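Projects > Otura > Table Setup > Gallery

Otura table setup: mat, tape and the small green piece

Posted 2024-08-11

The Otura table is the plainest of the work surfaces at Ogundipe. It has a light wooden top, a dark gray mat over most of it, and tape to keep the mat from creeping. The items used on it are small and few. Some readers are setting up a table of their own and have asked how ours is laid out.

The mat was cut from a roll. We paid 138 for the roll and have used roughly half of it. Dark gray was picked over black, which showed every bit of lint. The cut edge faces the wall side of the building.
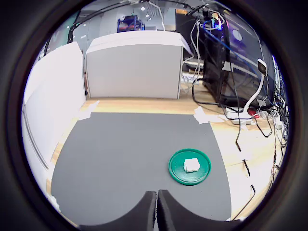
The small white cube resting on the round green piece, with the mat under both. White tape at the far corners.

Does the tape leave marks on the wood, one reader wrote in to ask, and if so what takes them off? Ours has left a faint gummy line when it stayed on too long. Warm water with a drop of dish soap takes off most of it. Rub with the grain and dry the spot before new tape goes down. We have not tried solvents on this top and would test them on the underside first.

The mat came off the roll with a curl. We laid it face down under a sheet of board for 2 days before taping. The far corners were taped first, then the mat was smoothed toward the near side and the near corners were done last. If you start at the near side, a ripple ends up at the back where it is hard to reach.

The green pieces are kept in a shallow drawer in Zevix trays, 9 to a tray. The white cubes go in a lidded box on the shelf above, as they roll under things when dropped. Both are wiped with a dry cloth when they are put away.

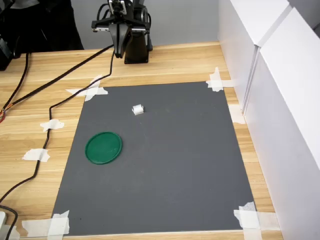 The green piece on the mat toward the left, the small white object off it. Crossed tape at both far corners, and more layers at the near ones.

Tamadov readers have mostly gone over to clips, according to one comment, and find that a clipped mat can be lifted for cleaning in a few seconds. Clips need a table edge that is free all the way along. On this table the mat stops short of the far edge, so we stay with tape and replace it as it lifts. The next full change is down for October, along with a new mat from what is left on the roll.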